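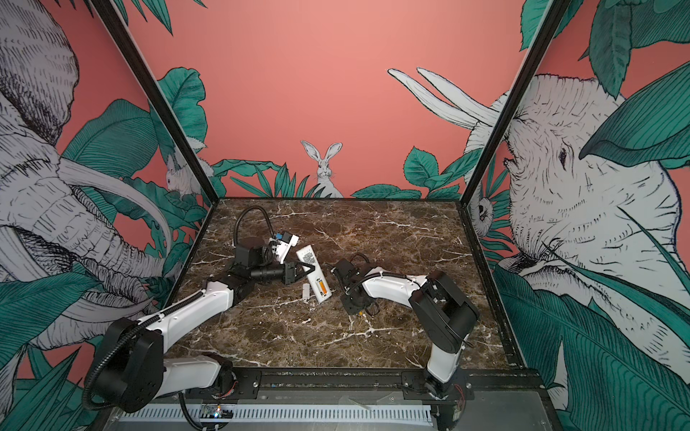 Two-arm cell, shared workshop: check before running
Filled in by Teodoro Trujillo, September, bench 40

1. Rail and bases. Bolts at both bases checked with the hex key. OK. Please do not tighten more than this.

2. Cables. Black conduit moved by hand through the whole range, both arms. OK. The left loop stands high over the wrist, so look at it again after 200 cycles.

3. Wrist and gripper. Screws of the mount OK. Finger pads to be cleaned with a dry cloth only.

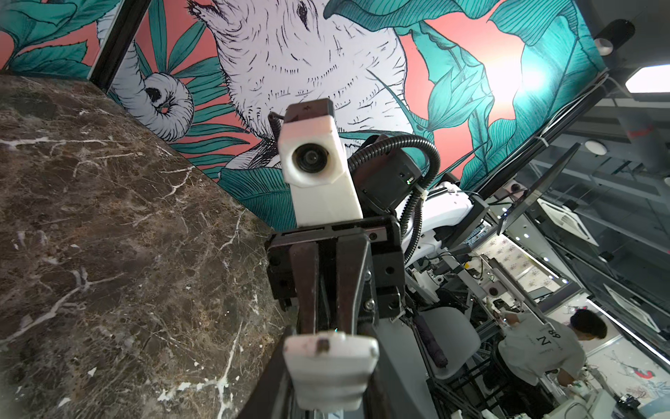

Gripper and cable from the wrist camera, with the bench behind.

4. Distance between grippers. Not OK yet. Over the remote the two grippers come very close.

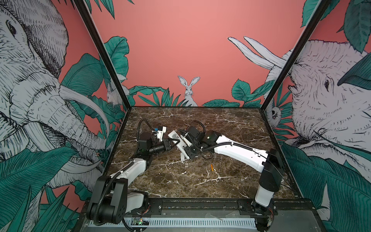 I have lowered the speed in the Furotis program until we can set a wider limit. Wiriya has the file, job 362.

5. Emergency stop. Pressed two times at low speed, both arms stopped. OK.

6. Table. Small parts must be taken away before start. Open point.
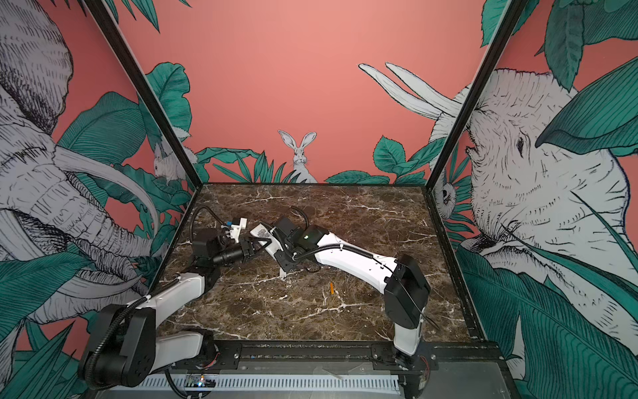
Item 6: orange piece on the marble, between the arms.

Next check is by Munen, before the evening run.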